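The Small Kitchen Problem
July 2019

Every catalog that lands on my desk promises the same thing: a play kitchen that will teach a child to cook, sort, share and put everything away. Drillska says so on its cover. Stumidari, which sells a bigger set for $188, says so twice. I spent a good part of January with sets like these, and I'm still waiting for the putting away.

Some of what goes into a pretend kitchen is hard to argue with. A pink tray will carry lunch, or a pile of crayons, or a doll. A green plastic vegetable does its job even when the grownups can't agree on which vegetable it is. My doubts start with the extras, like the drawer unit and the knife block with its black handles -- the pieces that make the corner look like a showroom and tend to get ignored by dinnertime.

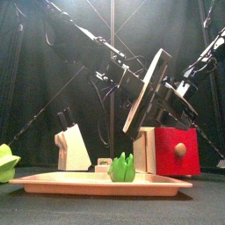 How much play food does one child need?

Around 15 pieces will cover most games, and many children settle on far fewer. A bigger set mostly gives the adults more to pick up off the floor.

The catalogs don't see it that way. Drillska's basic box has enough produce to stock a market stall, and the company's leaflet suggests adding to it every birthday. I asked at a toy store in Ashby which piece parents come back for. The clerk thought about it and said a bin with a lid.

Wood is the other selling point. Pale birch-colored boards photograph well and the word "natural" sits next to them on nearly every page. I like wood too. But a slot cut in a board is a slot cut in a board, and a small cube is a small cube, even with a bright symbol printed on one face. I'd want to look at the screws and the edges before I paid extra for the grain.
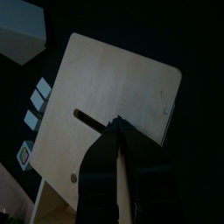 What gets used

A preschool in Millberg let me sit in for seven mornings. The play corner there has a stove, a sink and shelves with a picture label for each item. The stove was popular. The labels were not. By 11 most days the pans were in the block area and the blocks were in the sink, where they were being served as soup.

Small white blocks turn out to be very good food. They can be sugar, eggs, ice or fish, depending on who is yelling the order. A plain box can be an oven on one day and a cash register on the next.

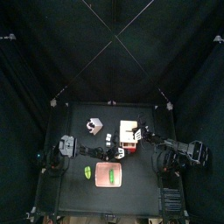 None of that needs a matching set, and it makes me doubt the claim that realistic pieces lead to better pretending. The Stumidari brochure repeats it without saying who checked. I called the number on the back and was sent a second brochure.

If you're buying anyway, start with a tray, a few vegetables and something to store them in. Skip the knife block until somebody asks for it. Then wait a couple of months before opening the catalog again.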